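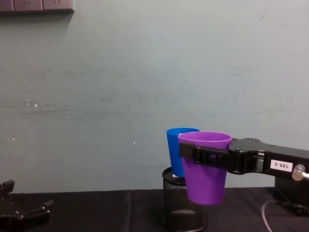 Home About Products News Downloads Contact

Lacerda adds low-odour interior wall coating to Hemton range

Hemton, 2024-03-09 – Lacerda Coatings has added a water-based wall coating, Gillow Matt, to its range for offices, schools and light workshops. The product is intended for interior plaster, plasterboard and previously painted masonry. It is supplied ready to use and can be applied by brush, roller or airless spray.

Gillow Matt replaces the company's two existing contract emulsions, which will stay on sale until stocks run out in July. Existing colour references carry over without change, so part-finished contracts can be completed in the new product. Lacerda advises against mixing old and new stock on the same wall, as the sheen level differs slightly when seen at a low angle.

The main change is in the binder. The earlier products used a softer resin that gave good coverage but tended to polish where furniture or sleeves rubbed against the surface. The new binder forms a harder film at the same matt finish. Marks from chair backs and trolleys can be cleaned with a damp cloth and a mild detergent once the coating has cured. Solvent cleaners should not be used.

"Most of the calls we take about contract emulsion concern burnishing at desk height," said Lanying Ding, technical manager at Lacerda. "The coating is sound, but the wall looks patchy under side light and the client wants the whole room done again. We set the hardness of the new film with that in mind."

Recoat time is 3 hours in normal conditions. Full cure takes 9 days, during which walls should not be washed or have tape fixed to them. The coating should not be applied when the air or wall temperature is below 6 degrees Celsius, or where condensation is likely to form before the film has dried. New plaster must be fully dry and should receive a thinned first coat. Chalky or powdery surfaces need a stabilising primer.

Filled areas should be spot primed before the first full coat. Where a wall has been patched around sockets, trunking or pipework, the company recommends taking the finish coat to the nearest corner, as local touching-in may show. Face plates should be loosened with the supply isolated, and refitted only after the coating is dry to the touch.

Site trials were carried out at the Fultberg business units, where corridors and shared rooms were repainted while tenants remained in occupation. The work was done in sections over several weekends. Kieran Keogh, who supervised the decorating contract, said that preparation took longer than painting.

"The old surface had several layers on it and not all of them were stuck," he said. "We scraped back, filled, primed and then rolled two coats. Coverage in the pale greens and greys was good. The darker shades needed a third coat in two of the rooms – that has gone back to Lacerda as part of the trial report."

The formulation of the darker shades has since been adjusted, and the revised versions are the ones now on sale. Results from the trial are included in the data sheet.

Gillow Matt is available in 50 standard colours. Other colours can be mixed to order at the Hemton depot, subject to a minimum quantity. Samples and safety data sheets can be requested from Chunhua Ren in the technical office. Trade account holders should contact Daithí Ó Briain for prices and delivery dates.

Press contact: Sibusiso Nkuna, Lacerda Coatings, Hemton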